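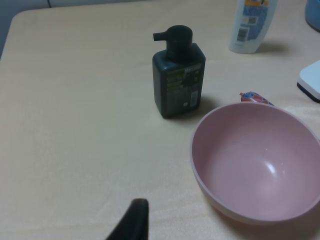
Un flacon à pompe de couleur sombre, posé sur une table claire.

Politique locale | Élections municipales | Entretien
Imprimer cet article | Envoyer par e-mail

À Plokthorpe, une candidate conteste le rejet de ses parrainages

Propos recueillis par Thomas Longo, lundi 20 avril

Pour présenter une liste aux municipales de septembre, il faut réunir 300 signatures d'électeurs inscrits dans la commune. Anwara Barua pensait avoir passé cette étape. Le bureau électoral lui a renvoyé son dossier avec 107 signatures écartées, presque toutes recueillies dans le quartier de Nondusel. Elle a déposé un recours.

« J'ai reçu une lettre d'une page et un tableau, raconte-t-elle. Dans le tableau, il y avait un numéro de ligne et un code. Le code 9 revenait partout. J'ai dû téléphoner pour savoir ce qu'il voulait dire. »

Le code 9 signifie « adresse non conforme au registre ». Or plusieurs rues de Nondusel ont changé de nom l'an dernier, après la fusion avec l'ancienne commune de Grester. Les habitants ont reçu leurs nouvelles plaques, mais le registre électoral n'a été mis à jour qu'en partie. Les signataires ont indiqué l'adresse qui figure sur leur courrier. Le bureau a comparé avec l'ancienne.

Anwara Barua dit ne pas y voir de manœuvre. « Je ne soupçonne personne. L'agent qui a contrôlé les feuilles a appliqué sa consigne. Je demande qu'on regarde le nom et la date de naissance, qui sont sur la même ligne. Avec ça, on retrouve les gens sans difficulté. »

Elle précise que les autres listes ont moins souffert du problème, leurs parrainages venant surtout du centre et du quartier du Gu, où les noms de rues n'ont pas bougé. « Si vous collectez sur le marché du Gu, vous n'avez aucun rejet. Nous, on a fait du porte-à-porte à Nondusel parce que c'est là qu'on habite. » 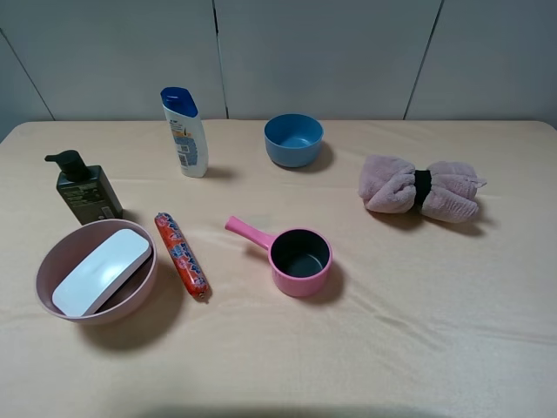
Un flacon de shampooing blanc et un petit bol bleu sur un tissu beige.

Le règlement prévoit une possibilité de régularisation. Le candidat peut faire confirmer une signature par l'électeur lui-même, au guichet, avec une pièce d'identité. Le délai est court – jusqu'à 3 jours ouvrables après la notification. « J'ai pu faire venir quelques personnes, dit-elle. Le guichet ferme à seize heures. Les gens travaillent, certains n'ont pas de voiture et le bus de Nondusel ne passe pas l'après-midi. »

Son recours porte sur deux points. Elle demande que les signatures au code 9 soient réexaminées à partir de l'état civil, et que le délai ne commence à courir qu'au moment où le motif du rejet est communiqué en toutes lettres. Le bureau électoral, contacté par téléphone, indique que la procédure est en cours et qu'il ne fera pas de commentaire avant la décision.

Et si la réponse est négative ? « On recommence la collecte. Le dépôt des listes est encore ouvert, donc rien n'est perdu. Mais il faudra retourner sonner chez des gens qui ont déjà signé et leur expliquer que leur adresse n'existe pas. Ce n'est pas très agréable à dire à quelqu'un sur son palier. »

Nous l'avons aussi interrogée sur son programme. Elle cite les horaires du bus, l'entretien du chemin qui relie Nondusel à Grester et la réouverture de la mairie annexe, fermée depuis la fusion. Sur ce dernier sujet, elle est partagée. « Une annexe ouverte tous les jours, je n'y crois pas, la commune n'a pas le personnel. Deux matinées par semaine, ce serait déjà bien – et les électeurs pourraient y vérifier leur inscription. »

Elle n'a pas encore arrêté l'ordre des noms sur sa liste. Plusieurs colistiers figurent parmi les habitants dont la signature a été refusée, et elle craint que leur propre candidature ne soit écartée pour la même raison. La question a été posée par écrit au bureau électoral, en même temps que le recours.

Imprimer | Envoyer à un ami
Classé dans : Vie municipale, Listes et candidatures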